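Wuven home tidy-up project – progress report for Elamitz
13 January 2023

Hi all,

I promised you a proper write-up of the stoppage, and I'd sooner give you that than another cheerful page of bar charts, so the usual numbers are at the bottom and the trouble comes first. Short version: the left arm on our two-armed robot faulted during the wastebasket task, we shut everything down for a while, and we're running again at reduced speed. No people were hurt and the arm is fine. The schedule took a knock, and I'll get to that.

A quick reminder of the task, because it's been a while since you saw the plan. The robot has a lined wastebasket and a couple of bits of litter on the carpet – a snack wrapper and a piece of crumpled brown paper – and it's supposed to get the litter into the basket. Sounds like nothing! But the basket is light, the bag is slippery, and the rim is exactly where the fingers want to be when they line up. 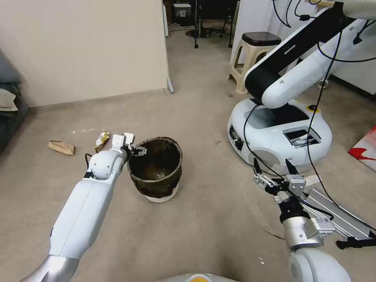
The fault itself was a force limit trip on the left wrist. When the arm comes down toward the rim, it's meant to notice light contact and back off. On the day it failed, it kept pushing. The basket tipped, the fingers snagged the liner, and the joint load climbed until the arm's own protection cut in and froze it where it was. That last part worked just as it should, and I was very glad of it. What bothered me was everything before it. Our own software, the layer we call Flarkel, should have stepped in much sooner, and it sat there quite happily reporting that all was well.

I pulled the logs that evening and went through them over the next few days (more coffee than I'd like to admit). We had 3,686 recorded runs to look back through, and 17 of them showed the same pattern on a smaller scale: contact with the rim, a late response, and then a recovery that we'd put down as normal. So we'd been getting away with it since November. I should have caught that, and I'm sorry I didn't.

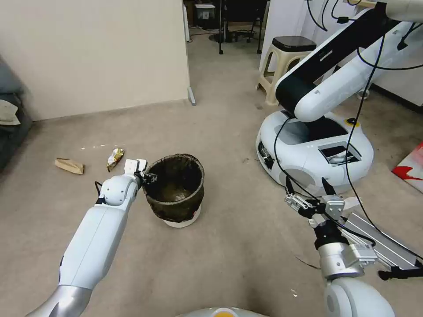 3 min read

What was going wrong

There were two problems stacked on top of each other. The first was a filter on the wrist force reading. I'd turned it up in November to stop false alarms, and it smoothed the signal so heavily that a gentle bump hardly registered. The second was that the contact check only ran while the gripper was closing. If the fingers touched something while they were still open and traveling, the check wasn't even awake. Either one on its own we'd probably have lived with. Together they left a blind spot right at the rim of the basket.

I also had a long look at the cables. There's a thin black one that loops out near the left wrist, and my first guess was that it had caught and dragged on the joint. I spent a whole day on that theory and found nothing wrong with it. I'd still like that loop tidied up, and there's a small line for it in the next parts order.

What we changed

The filter is back at its original setting. The contact check now runs for the whole motion, fingers open or closed. Top speed for both arms is down to 35 percent whenever a gripper is close to the basket, and I plan to leave it there until you've read this and we've talked. The stop button test is now done before every session and signed for, where before it was weekly.

After the fix we ran 100 rim approaches on purpose, all with the left arm, nudging the start position a little each time. No trips, and no tipped baskets. I was so relieved I went out for lunch!

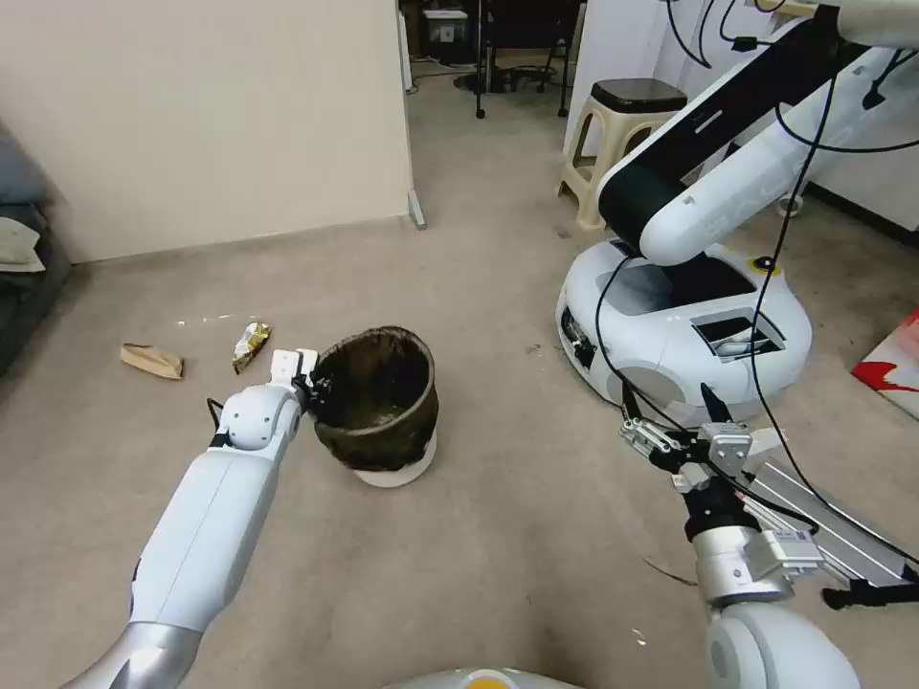
Left gripper at the rim of the wastebasket, with the litter still on the carpet.

I don't want to oversell that result. It's one basket on one kind of carpet, and the right arm hasn't been through the same test yet. It runs the same code, so I expect it to behave, but I expected the left one to behave too. Ngcobo, who supply our wrist sensors, have asked for the raw logs and I've sent them over. If they spot something we missed, I'll forward their notes the same day.

The other thing on my mind is how the arms share space with the rest of the room. We have a second robot on a mobile base parked close by on the right, and its cables hang lower than I'm comfortable with when the right arm is up. Nothing has touched so far as I can find in the logs. I'd like to mark out a keep-clear zone anyway and have Flarkel treat it as a solid wall.

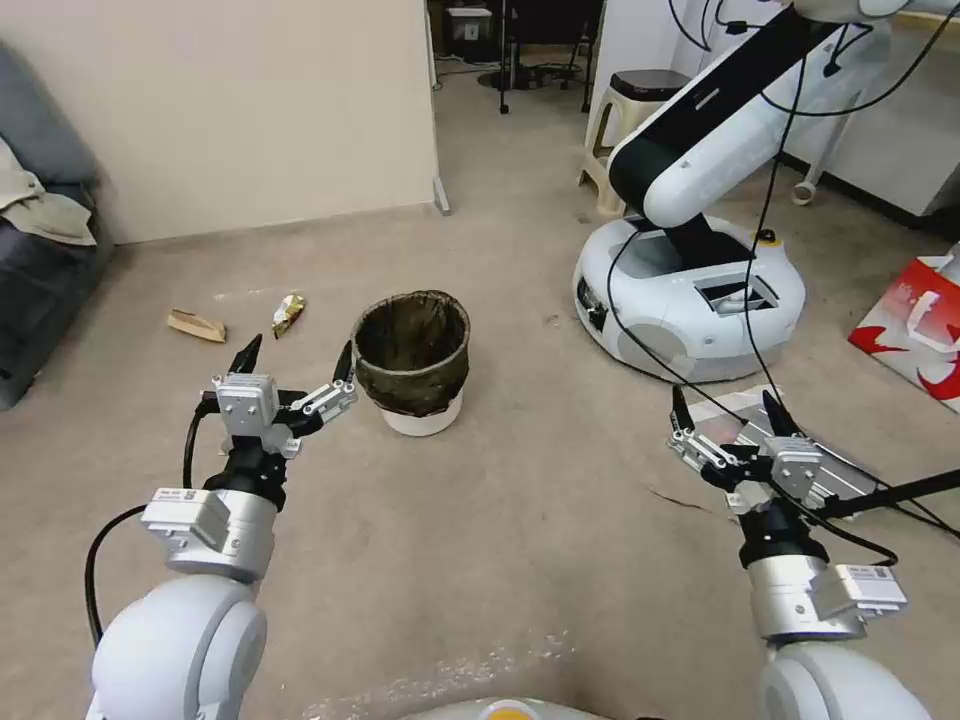

On schedule, we lost just under two weeks. I've moved the two-handed bag change to the next reporting period and kept the litter pickup where it was, so the milestone you're paying for this quarter still stands, with less slack behind it than I'd like. The budget is almost untouched: one spare set of fingers, a box of liners, and my time.

Two things I need from you, please. One is a yes or no on keeping the slower speed through the next period, which will cut the number of runs we can do in a day. The other is a go-ahead for the right arm test before we start anything new. I can have the test plan with you early next week, and the run totals are in the attached sheet as usual.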